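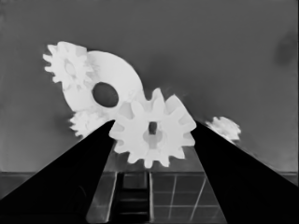
Quem cresceu a consertar relógios

A oficina fica no segundo piso de um prédio sem elevador, por cima de uma loja de tecidos, e abre às 16 horas. De manhã o relojoeiro trabalha de porta fechada. Pediu que o seu nome não aparecesse no texto. «Quem precisa já sabe onde estou», explica.

Começou aos 18 anos, na Bozsik, uma casa que vendia e reparava relógios de parede. Entrou para varrer e fazer recados. «Passei o primeiro inverno a limpar peças com um pincel e benzina. Não me deixavam tocar em mais nada. Chegava a casa e a minha mãe mandava-me despir no patamar, por causa do cheiro.»

Ficou na Bozsik até a loja fechar e depois abriu por conta própria. Está no ofício há roughly

Está no ofício há cerca de 40 anos e diz que o trabalho mudou menos do que as pessoas julgam. O que mudou foi a clientela. Antes traziam-lhe o despertador da cozinha, agora trazem o relógio do avô, muitas vezes parado desde que saiu da casa da família.

«Chegam aqui e perguntam quanto vale. Eu respondo que não sou avaliador. Posso dizer se anda ou se não anda, e quanto custa pô-lo a andar.»

O mais difícil, conta, são as peças. Durante muito tempo comprou à Briker, que tinha um catálogo em papel com rodas, molas e ponteiros. Quando a Briker deixou de vender a particulares, passou a guardar tudo. Tem gavetas cheias de mecanismos desmontados e sabe de cor o que está em cada uma. Se falta uma roda, procura primeiro ali e só depois a manda cortar.

«Uma roda com um dente gasto engana muito. O relógio trabalha bem na bancada, a pessoa leva-o para casa e ao terceiro dia volta. Por isso ficam cá 16 dias depois de prontos. Há quem se zangue com a espera.» 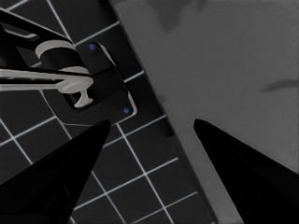 Dois dedos pretos de uma garra robótica, com mosaico escuro do lado esquerdo.

Sobre os relógios a pilhas fala sem desprezo. Repara alguns, sobretudo os da Onitz, que segundo ele têm uma caixa boa e um mecanismo fraco. Troca o mecanismo e cobra pouco. «Não dá dinheiro, mas a senhora que o traz hoje é a mesma que amanhã traz o de pêndulo.»

Já teve 2 aprendizes. O primeiro saiu ao fim de uns meses para ir conduzir camiões. O segundo aguentou mais tempo e tem hoje uma banca na feira de Stakgate, onde vende relógios de bolso restaurados. Falam ao telefone quando algum dos dois fica preso numa reparação.

«Ele tem melhores olhos do que eu. Eu tenho mais paciência com os cucos, que são uma praga. O fole é que avaria quase sempre, e as pessoas insistem que é o pássaro.»

Pergunto-lhe se pensa fechar. Diz que em janeiro, com o frio nas mãos, pensa nisso todos os anos. Comprou um aquecedor novo e mudou a bancada para junto da janela.

Em casa tem um único relógio, na cozinha. Atrasa-se uns minutos por semana e ainda não teve tempo de o abrir.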